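**September, bench 2, started 9.40**

Tidy-up task again. Kovmont want to know by the end of the month whether we think the arm could be sold as something that clears up after children, and I have been told to keep an open mind. I am keeping it open by writing down what happens.

Where we left it: the Plernik policy (the new one, trained on the Erkusside kitchens set plus our own bench runs) was meant to fix the approach problem. The old one came down on top of whatever was nearest and hoped. Release note says "robust grasping of small rigid household objects". I'd like to know whose household. Ours has carpet.

Settings for the record, as last time somebody changed the speed cap and we lost an afternoon to it:

- speed cap at the default, not the demo value
- grip force low, same as for the cutlery runs
- overhead lights on, blind down
- no human resets mid-run; if it drops one on the floor, the brick stays on the floor and is scored as a miss
- stop a run after 15 minutes whatever is going on

The last one matters most. The Alva people let theirs go on as long as it liked and then reported completion. Given long enough a goat would complete it.

Task is toy bricks, tipped out in a heap, to be picked up one at a time and put in the tub. I chose bricks since they are the chore everybody names when you ask what they'd want a robot for at home. They are also a fair test: hard, light, all corners, and they come to rest any way up. A brick on its side is a different object from a brick with its studs in the air as far as the fingers are concerned. People who show this off usually lay them out in a row with a hand's width between each. Not doing that.

Wrist view from the bricks set-up, open grip:

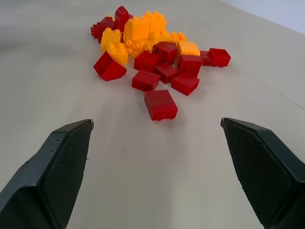 *Bricks, red and yellow, loose heap. Fingers open. Nearest red one is on its side, right of centre.*

The near one is the easy one and I'd expect any system to manage it. It has bare table in front of it and it sits a bit apart from the others. What I care about is the yellow lot in the middle and at the back, where there are bricks leaning on bricks and not much room to get a finger down either side. The fingers are big things next to a brick. To pinch one you need space for both tips, and in a heap there often isn't any, so either you push the neighbours out of the way or you pick a different brick. A four-year-old does both without thinking.

Also worth a note: several of the reds have their hollow side showing. The grasp scorer has never liked hollows. On the old policy it kept rating the rim of an open brick as the best place to hold, tried to get one finger inside, and jammed. I have asked for the scores to be logged for every attempt this time so we can check instead of arguing.

**11.15**

Six runs done. Will put the proper numbers in the sheet, this is just impressions while I have them.

Better than the old one on approach. It comes in lower and slower and does look as though it is choosing. The first pick was clean on every run. I was almost cheerful.

After that it goes the way it always goes. Once the loose ones at the edges are gone it has to work in the pile, and it nudges. Each nudge changes the pile, so it has to look again, and looking again takes an age. On run 4 it spent the best part of two minutes nudging one yellow brick in a slow curve across the table. Didn't drop it, didn't pick it up, just escorted it.

Two runs hit the time limit with bricks still out. One finished, tub full, table clear, and I am sure that is the one that will be in the slides. The other three ended with at least one brick on the floor, which by our rule is a miss, and which by the rule of anyone with bare feet is the whole point of the exercise.

The hollow business: still there, less often. It got a finger into an open one on run 2 and lifted it like that, brick hanging off the tip, and then couldn't let go over the tub. Opened, closed, opened. I stopped counting. The log has it down as a successful grasp. Need to talk about what the log thinks a grasp is.

**13.50**

Timed myself over lunch, same bricks, same tub, one hand, one brick at a time to be fair to it. Under half a minute and I was holding a sandwich in the other one. With both hands you scoop the lot and it's hardly a job at all.

That is my main trouble with this as a product. One at a time is the robot's way of doing it. A person sweeps them to the edge with a forearm and lets them fall in. If Kovmont want tidying they might be better off with a wide flat paddle and no cleverness whatever. I have said this before and was told it wasn't in scope.

On cost, the figure in their deck is 710 a unit for the arm without the base or the camera, at volume. I don't believe the volume and I don't know who is going to buy a thing that needs a clear table, a blind down and somebody to pick up what it drops.

To be fair, since the colleagues who built it read this book too: the same policy on the shop-floor job (caps into trays) is at over 100 without a fault, and I have no complaint there at all. The caps all arrive the same way up in the same place. If they asked me whether it can do a shift of that, I'd say yes, with someone in the building. It's the heap I don't believe in.

**15.30**

Changed one thing only: let it shove on purpose before the first pick, a single slow push to spread the pile. The script was already there from the cutlery work. Two runs. Both quicker. One finished inside the limit, the other had a brick wedged against the tub that it wouldn't look at because the tub mask covers it.

So spreading first helps, which I half expected. Two runs is nothing, don't quote it.

To do:

- repeat the spread-first runs, enough of them to mean something
- shrink the tub mask, or move the tub further off
- define "grasp" in the log so it includes letting go
- try on the grey mat, then on carpet offcut, before anyone says "home" in a meeting
- find out which bricks went under the bench, the set is short
- reply to Kovmont: not yet. Ask what floor they had in mind

Pads on the fingers look fine, no need to change them this week. Left the arm parked and the log copying over.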